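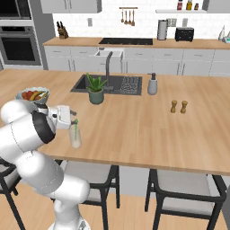 Bestar Tribunal Kit, second edition (Ramasamy)

Reviewed by Pavithra Reddy
Jun 11, 2022

Quick one, grading is due and I promised this in February.

The Bestar is a boxed mock tribunal for classes in human rights law and international relations. Case file, role cards, judges' handbook, evidence packets, one big index. You split the room into prosecution, defense, bench and registry and run a made-up war crimes trial from confirmation of charges to judgment. I used it with my second-year seminar at Pulladdale. Two full runs, same group, roles swapped in between.

Short version: buy it if you have the hours. Skip it if you have one free afternoon.

The case. Very good. A militia commander in a country that doesn't exist, charged with deportation and persecution. The hard part is command responsibility, what he knew and when, and the file is written so it can go either way. My first bench convicted on one count. Second bench acquitted on everything and wrote a better judgment, annoyingly. Witness statements contradict each other in small believable ways. A date off by a day, a road name wrong. Students who only skim get caught in cross.

The index. 2,063 entries. Yes, I know. It covers the whole evidence packet plus the law extracts and it is the best thing in the box. Also the reason my registry team wanted to quit. Printed on thin paper, type is tiny, and the cross references in the second half use the old paragraph numbers from the first edition. Ramasamy has a correction sheet you can download. Should of been in the box.

Role cards. Mixed. Prosecution and defense cards are sharp, each with a private goal and something you don't want the other side to find. Judges get almost nothing. "Ensure a fair hearing." Ok, how? I ended up writing my own bench cards the night before, which I did not enjoy. Victims' counsel is a single card and it shows. If you teach participation rights at all you'll want to build that role out.

Timing. The handbook says 90 minutes per session, 4 sessions. No. Opening statements plus the first witness ate the entire first session and we still went over. I'd give cross its own day. Judgment writing should be homework, the handbook wants it done in the room and the quiet ones just get steamrolled by whoever types fastest.
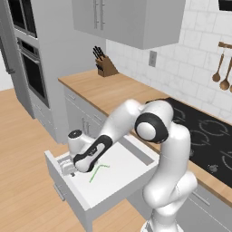
The evidence packets are where the box falls apart, physically I mean. Exhibits come loose in paper sleeves, sleeves tear, and after the first run the thing won't close. No dividers. I've moved the lot home to the kitchen, into a white drawer like the open one in the picture, prosecution sleeves on one side and defense on the other, and it works far better then the box ever did. Pull it open, grab a side, go. For the price Ramasamy could include a decent tray.

Compared to Fitex. People always ask. The Fitex set is cheaper, lighter, more of a debate game with robes on. Fine for high school or a one-off orientation thing. No real law in it though, students argue from feelings and a one-page summary. Bestar makes them cite. I had a student object to hearsay and then get told from the bench, correctly, that this court handles it differently. Made my week. You don't get that with Fitex.

One warning. Some of the testimony is rough. Nothing graphic for the sake of it, but the packet on the detention site is upsetting and the handbook gives you one line on how to prepare a class. One line! Read it yourself first. I gave mine a heads up the week before and let anyone swap out of that witness. Two did, no fuss. I'd also leave time afterward to just talk out of role. We ran long and I cut it the first time, regretted that.

Teacher notes are short but decent. Grading rubric is for the advocates only, so again, bench and registry are on you.

Would I run it again? Yep, next spring, with the corrected index stapled in and my own judges' cards. If anybody wants the cards, email me at the department and I'll send them after grades are in. They're a bit messy.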